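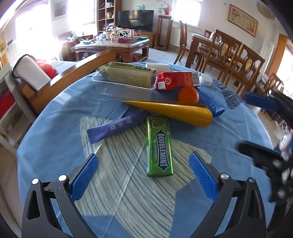
Speaker notes: What's on the kitchen table
Talk for the Prilgate neighborhood library, evening series
Orlando Ríos
16 December 2020

Before starting: check the microphone, mute everyone, put the handout link in the chat. Total time is 87 minutes with questions. Keep the first part short.

Slide 1. Title
Say hello. Thank the library. Say that the talk is about household clutter, mainly the small stuff that collects on flat surfaces, and that it won't cover garages or attics. People always ask about garages. There's a page on them at the end of the handout.

Slide 2. How I got into this
I worked for Kuner, a moving company, for nine years. I packed kitchens. A kitchen takes longer to pack than any other room, and most of the time goes to things no bigger than your hand. Tell the Echeverri story here: a family with a two-bedroom apartment and six boxes marked "table." Everything in them had been on or next to the dining table on the morning we came. They didn't open those boxes for a year.

Slide 3. Landing spots
A landing spot is the first clear surface you pass after you come in the door. In most homes it's the kitchen table or the end of a counter. Whatever is in your hands or pockets goes there. Gum, a piece of fruit, a packet of something you take for your stomach, a receipt. Each one takes a second to put down and has no obvious place to go next.
Pause. Ask people to type in the chat what is on their table right now. Read out a few. Don't comment on them.

Slide 4. Why small things stay
Big things get moved when they're in the way. If there is a suitcase on the table you move it before dinner. A pack of gum you just push over.
Small things also get split up. Half the batteries are in a drawer and half are on the table, so neither place feels like the right one.
Point out that a patterned tablecloth makes this worse. Things blend in and you stop seeing them. I used to say this was only my opinion – it still is.

Slide 5. The tray
This is the main practical point, so slow down.
Put one tray on the landing spot. It should be about the size of a sheet of paper, with a low edge. Anything small goes in the tray. When it's full, empty it all the way before adding more.
People buy trays that are too big. A big tray is just a second table.
Show my own tray to the camera. Leave it as it is, don't tidy it first.

Slide 6. Emptying it
Four piles: eat it, use it this week, belongs in another room, trash. Do the food first. Fruit goes back in the bowl or gets eaten. Check dates on anything that comes in a packet, including vitamins and supplements, and keep all of those in one cupboard away from small children.
Set a timer for 3 minutes. If it takes longer, the tray is too big (repeat this, they'll have forgotten).

Slide 7. Other people in the house
Expect questions on this one. You can't run somebody else's tray. If two people keep filling it, get two trays. In the October session a man asked what to do about a wife who emptied his tray into a drawer every night. I told him to give her the drawer and move the tray. He wrote back later and said he had moved it to the hall and it was working all right.

Slide 8. Paper
Keep this brief. Mail doesn't go in the tray. Mail goes upright in a holder or a wire rack, because flat paper gets buried. Mention the Plarent worksheet in the handout, page two, for anyone who wants to sort bills by due date. The old version had a mistake in the second column. If anyone has that one, they should throw it out.

Slide 9. One week
Ask them to try it for a week and change nothing else. No drawers, no closets. People who start on the closets the same night usually quit by the weekend.
The last time I gave this talk, nearly 90 people signed up for the follow-up email. The limit on the new list is 200, so there's room.

Questions
If it's quiet, start with these: Where do keys go? (A hook, by the door.) What if there's no table? (The counter, same tray.) Can it be a bowl? (No – things at the bottom never come out.)

Stop on time. The library closes the call automatically, so post the handout link again before the last question.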